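Thursday, April 17, 2025
By Han-gyeol Woo

Speaker notes: Shared stores, shared keys – access control at the Girncombe site

Slide 1. Title. Give name and job, then go straight on. Questions at the end, but stop me if a term is unclear.

Slide 2. Scope. The talk covers the stores, the meter cupboards and the roof hatches. It leaves out the front doors, which are on the electronic system and belong to Clernora under a separate contract. If asked about fobs, refer them to Clernora.

Slide 3. The starting position. When we took the site over there were 202 locks on the register. The register was a spreadsheet with one row per lock and no column for who held the key. Several rows gave a location that had been renamed in the refit. Read out the row that says "old pump room, new side" and move on.

Slide 4. Key types. Explain the difference between keyed alike and master keyed. Keyed alike: one key opens every lock in the group. Master keyed: each lock has its own key, and a further key opens all of them. People mix these up when ordering, and the order cannot be sent back once cut. Pause here. Check that the room has followed before going on.

Slide 5. Padlocks. They are the weak part of the register. A door cylinder stays where it was fitted, but a padlock can be taken off one hasp and put on another in a minute, and the paperwork does not move with it.
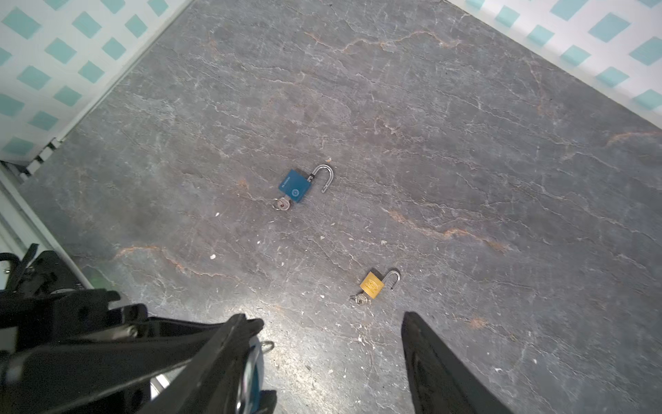

Blue padlock, laid flat on a worktop.

Slide 6. Colour. Body colour is useful for sorting by group at a distance. It should not be the only mark. Colours fade outdoors, and some staff cannot tell certain pairs apart. Our rule is colour for the group and a stamped number for the lock. The number goes on the register, the colour does not.

Slide 7. The Sampaio scheme. Sampaio proposed 11 groups, split by trade. We cut this to four, split by area. With a trade split, an electrician who needed a riser and a roof hatch on the same job had to sign out two keys from two cabinets. An area split puts both on one ring. The cost is that more people can open each lock. State this plainly, as the insurers will raise it.

Slide 8. Signing out. Keys go out against a name and a return time. Overnight loans need a second signature. Lost keys are reported the same day, and the whole group is changed if the key carried a readable tag. Tags carry a code only – never the site name or the room.

Slide 9. Maintenance. Dry graphite or a PTFE spray in the keyway, twice a year. No general oil, which holds grit. Outdoor locks are checked again in December, before the hard frosts. A lock that needs force to turn is replaced, and the old one is struck off the register before it is thrown away.

Slide 10. Budget. Prekov quoted for the full change in one phase. We have asked for the same work area by area, with the roof first. Do not give unit prices, as the tender is still open. The supplier's range allows 1000 key differences, which is enough for this site with room for growth.

Slide 11. Next steps. Register audit, then the roof hatches, then the meter cupboards. Stores last. Leave the contact slide up during questions.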